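5.2 Undetected slip at the drawstring

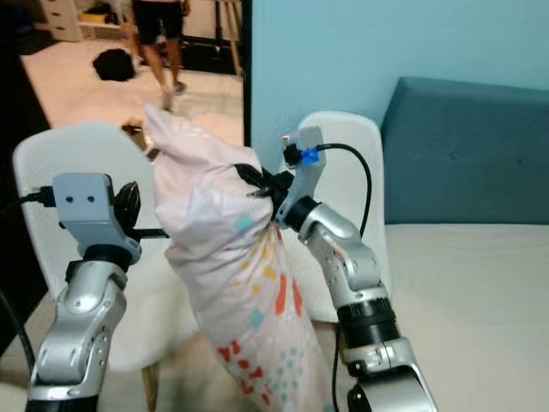

Figure 4. Two-arm closing of a drawstring bag. The right gripper holds the cord at the neck while the left gripper bears on the cloth.

Of all the tasks in the household set, bag closing had the best reported score and, in our reading, the least reliable one. The Gisitz controller logs a closure as complete when the right gripper reports a stable width and the arm reaches its final pose. Neither signal says anything about the bag. A gripper that has lost the cord and shut on a fold of cloth reports a stable width too, and the arm will go on to its final pose all the same.

We first met the problem in July, when Brzozowska was re-labeling runs by hand for an unrelated purpose. Two runs marked as complete ended with the neck of the bag open. In both, the cord had slid out between the fingers during the upward pull, and the controller then carried out the rest of the motion with nothing under tension. No fault was raised. The earlier report by Oravec and Plattner lists slip as a "recoverable event," but the recovery routine starts only after a fault, so in these runs it never started at all.

The supplier's advice was to raise the grip force. We doubt that this deals with the cause. Under the higher setting the cord slipped later in the pull, and on one bag the stitching at the neck tore before the cord moved. The force limit had been chosen with rigid objects in mind, and we found no record of anyone testing it on thin cord. A bag like the one in Figure 4 is a poor match for it: the cloth wrinkles and shifts, and the cord bunches into a lump whose width changes as it is pulled.

There is also a safety side that the original protocol passes over. When the cord lets go under load, the arm jumps upward before the joint controller settles. Thongsuk measured the time to settle at 13 control cycles. The protocol allows a person to work in the same room while the arms are moving, on the grounds that speeds are low. Commanded speeds are low. The speed after a sudden release was never part of that assessment, and we would not rely on it until it is.

The training set holds 3,000 closures, all labeled by the same width-and-pose rule. We cannot say how many are wrong. Until the final state of the bag is checked separately, we suggest that the published success rate be read as the rate at which the arms finished moving.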